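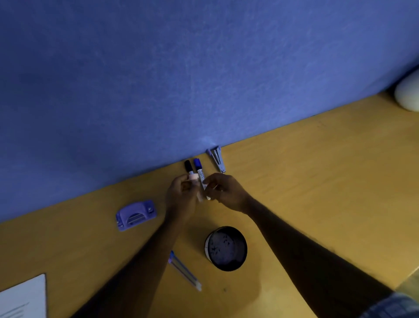

Varela pen plotter: frequently asked questions
Last updated October 22, 2021

Which pens fit the carriage?
Any round-barrelled pen or whiteboard marker the clamp will close on. Caps come off before the job starts; the machine cannot remove them. Hexagonal barrels slip under load and should be avoided.

How do I set the pen height?
Home the carriage, lower the lift arm and slide the pen down until the tip touches the sheet. Tighten the clamp, then raise the arm. The tip should clear the paper by the thickness of two cards.

What is the drawing area?
293 mm by 300 mm. The firmware stops at the limits even if the file goes beyond them.

What speed should I use?
2000 mm/min for fine pens. Markers leave gaps at that rate on coated paper, so halve it.

Can it change colour by itself?
Not in this version. The job pauses at each colour layer and waits for the button. Zulema Acuña is working on a four-pen rack, with a first test planned for November.

The lines wobble on curves. Why?
Usually a loose belt on the Y axis. Check the grub screw on the motor pulley as well. If both are tight, lower the acceleration in the settings file.

Does it run on the Dostus board?
Yes, with firmware build 3861 or later. Earlier builds drive the lift servo backwards.

Where are the part files?
In the Jerine workshop's shared folder, under "plotter". Wenceslao Maldonado keeps the cutting list and can add you to the folder.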